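Keeping Oat Muffins Soft: Project Report
Soledad Boateng and Iolo Lougher
2019-08-22

14 shares | 2 comments

Our project looked at how to keep oat muffins soft for three days without adding more sugar. We used the basic recipe from the Prumau class handbook and changed one thing at a time. Every batch used 500 g of flour and oats combined, mixed by hand and baked in the same oven.

Batch A was the plain recipe. Batch B had the oats soaked in milk overnight. Batch C swapped a third of the butter for applesauce -- this was Rosario Negri's suggestion. The total batter weight for Batch B came to 1000 g, so we used the same weight for the other two.

Muffins were stored in closed tins at room temperature. Our tasters scored softness from one to five each day and did not know which batch they were eating.

Sweet baked goods are often sold from covered trays, and a muffin there has to hold up with the lid being opened all day. We did not test this.

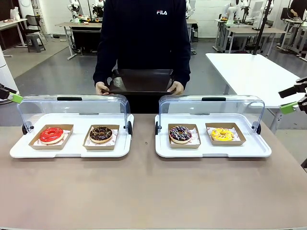 Results

On day one all three batches scored above four. By day three Batch A had dropped to two and was crumbly at the edges. Batch B stayed at four. Batch C scored three, and two tasters said it was gummy in the middle.

Soaking the oats worked best. It also costs nothing extra, but you have to plan a day ahead. We lost one tray of Batch C to a wrong oven setting and had to repeat it -- the scores are from the second try.

Carmela Barbieri checked our score sheets.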